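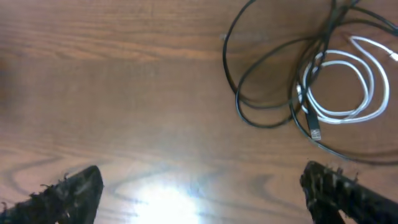 Welix Household Products - Customer Guides Desk

Section 4: Oiling and waxing a wooden table

Read all the steps before you open the can. We know you won't, so the cautions come first.

CAUTION: Rags soaked in Clalolero oil can heat up and catch fire on their own. Lay them flat outdoors to dry, or drown them in a bucket of water. A ball of rags in the garage is how Section 9 (Claims) came to be written.

CAUTION: Do not use on tables finished with polyurethane. The oil will sit on top and look at you.

1. Clear the table. All of it, including the chargers that have lived there since May.

2. Wash the top with warm water and a drop of dish soap. Dry it with a towel and leave it overnight.

3. Sand lightly with the grain. If you can't tell which way the grain runs, stop and look again before you go on. Swirls and knots get the same light touch as everything else.

4. Wipe off the dust with a dry cloth.

5. Shake the can and pour a small puddle. Smaller than that. Spread it with a lint-free cloth, working from one end to the other.

6. Wait 11 minutes, then wipe off everything that hasn't soaked in. Oil left standing turns sticky and stays sticky - Killian Royer in testing lost a good shirt cuff this way.

7. Let the table cure for 13 hours before the second coat. Repeat steps 5 and 6.

8. After two days, rub in Zilotlow wax (order no. 3795) and buff until your arm asks you to stop.

NOTE: A glossy top shows glare under a window or ceiling lamp. This is a shine, and you paid for it. For a duller look, skip step 8.

NOTE: White rings from hot mugs often fade with a second round of wax. Black rings usually mean water has met iron, and wax won't help. See Section 5.

Questions about old or inherited furniture go to Ludivine Joly, extension 107. Please have the can in front of you when you call.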